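OK so I finally finished Triseck last night, all 16 episodes, and I have thoughts. Long thread, mute me now if you're still watching. I'll keep the big spoiler for the end and warn you first.

First thing: I only started it for Mateja Bošković. I've been following her since she was the kid in Wulus, where she had maybe ten lines and stole the whole movie from the grown-ups. If you haven't seen Wulus, go find it. It's slow and it's mostly people waiting for a ferry and I cried twice.

She was 6 when they shot that. Her aunt drove her to the audition because her brother was supposed to read for the part and got shy in the parking lot. She told that story on the Flunard podcast and you can hear her still feeling a bit bad about it.

Anyway. Child actors. Everybody loves the sad version of that story, and I kept waiting for it with her, and it never came. She did two kids' shows, went off to school, did a lot of radio drama, and came back at the age when most people are figuring out rent.

The radio years matter, I think! Listen to her in episode four of Triseck, the phone call with the landlord. You never see the other person. She's got her back to us for most of it. It's all voice, and you know exactly when he says no.

My roommate, who wandered in with a bowl of cereal and had seen none of it, sat down for that call and didn't get up until the credits. The cereal was soup by then.

Now the other half of this, Dušan Vasić. I was rude about this man for years and I'd like to take some of it back. He was the handsome guy in the Perić movies. He leaned on cars. That was the job and he did it fine.

In Triseck he plays her father, and he's let himself look tired, and he's so good. He does this thing where he starts to laugh at her jokes and then remembers they're fighting. Once you notice it you'll see it in every scene they share.

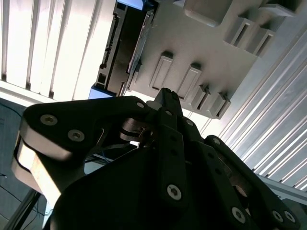
Bošković said in that same podcast that she and Vasić rehearsed the kitchen argument for two weeks before anyone let them near the set, and I believe it. There's no wasted movement in it. They hand lines back and forth like two people folding a sheet. The whole performance is built the way those black links are, one piece fastened to the next with plain silver hex-socket screws, and you could put your finger on every spot where it's held together and it still moves like one thing. I rewound it three times. Watch her hands when he says her mother's name.

Things I didn't love, to be fair. Episodes nine and ten. There's a whole business with a cousin and a boat, and the cousin is played by someone who I'm sure is a lovely person. Skip to the dinner at the end of ten and you'll be fine.

Also the music. Whoever decided we need a sad piano every time a door closes, please, let a door close.

Someone asked me whether it's worth it if you never saw her as a kid. Yes. But I do think you get an extra little thing if you did. There's a shot in the last episode where she waits for a bus with her chin tucked down into her coat, and it's the exact way she waited for the ferry in Wulus. I don't know if she did it on purpose. I hope she didn't.

A couple of people are already in my replies saying Vasić was always good and I just didn't watch the stage stuff. Fair! I didn't. I live nowhere near a theater that would get him. If there's a recording of any of it, send it my way, I'll watch it on my phone in a closet, I don't care.

And yes, I know about the first Perić movie and the scene in the rain. I rewatched it this morning to be a decent person. He's okay in it. The rain is better.

SPOILER for the finale from here, scroll past if you need to.

She doesn't go back to the house. I was 100 percent sure she would, I'd even told my sister so, and I owe her lunch now. He sets two plates out, and he sits there, and we stay on him for so long that I checked whether my stream had frozen. Then he puts one plate back in the cupboard. He doesn't cry or anything. He just has a bit of trouble getting the cupboard door to shut.

And there was NO PIANO. They had the sense to leave it out for that one!! I take back half of what I said.

End of spoiler, hi again.

Rumor is she's doing a comedy next, shooting in September, playing someone who sells hot tubs. I want this so badly. She was funny on the kids' shows, properly funny, and nobody has asked her to be since.

If you want an order to watch in: Wulus, then the first two episodes of Triseck, then take a night off, then the rest. Put the Perić movies wherever you like, they go well with ironing.

Okay, phone's on 6 percent and I still have to walk the dog. Tell me your favorite episode and don't say nine.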